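Search products, parts and guides
Go

Jivari Tabletop Arm Kit: what to budget for before you order
Posted by Vimala Nambiar, Jul 23, 2022

I get asked about the price of the Jivari kit more than anything else, so let me talk you through how I'd plan for one (and how I wish I'd planned for my first!). The kit gets you the arm, a two-finger gripper, the controller and 6 feet of cable. That's a fair start, but please don't spend your whole budget on it.

The table comes first. I've bolted these to all sorts of furniture and the cheap ones wobble. Get a solid top and measure the thing twice, because the base needs a clear patch and the arm needs room to swing behind it. Alcides Quispe set his up against a wall at Fletmont and had to move the whole bench a week later.

Next is mounting. The Willus overhead bracket is $129 and I think it's worth every cent if you're short on table space. You'll want a second pair of hands for putting it up, and a ladder you trust. If you'd like cameras up there too, order the longer rail now and save yourself the second shipping charge.

Then there are the things you'll have the arm pick up, and people always forget these! I keep a line in the budget just for props. Bowls, candlesticks, mugs, whatever suits your work, and get a mix of wide and skinny shapes, since a gripper that's happy with one can be hopeless with the other. Thrift stores are great for this. Buy spares of anything that can chip.

Spare finger pads: get two sets. They wear faster than you'd think, and the Restrepo ones fit fine if ours are out of stock (I've used both and I can't say I have a favorite).

For a first setup with one arm, I'd put aside some $600 on top of the kit price for the bracket, pads, props and odds and ends. Two arms isn't quite double, as you can share the rail and the props, but do get a separate power strip for each.

Lead time is seven weeks right now. Rigoberto Carhuamaca in our order office can tell you if that's moved, and he'll hold a price for you while your paperwork goes through. Ask him about returned units as well, they come up now and then and they go quickly.

Related items
Willus overhead bracket
Restrepo finger pads, pair
Long camera rail
Jivari controller stand

Contact us | Copyright 2022 | Back to top 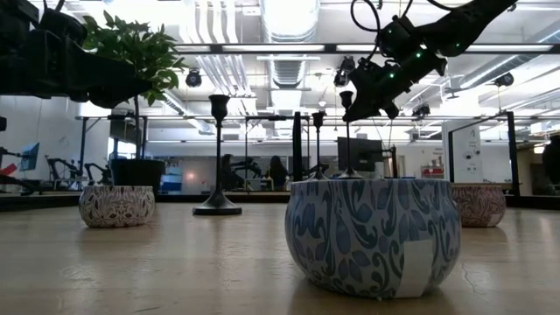
One more thing on the props, before I forget: put them on their own purchase order. Nidia Arango in our accounts office taught me that one, and it makes replacing a broken bowl so much easier later in the year.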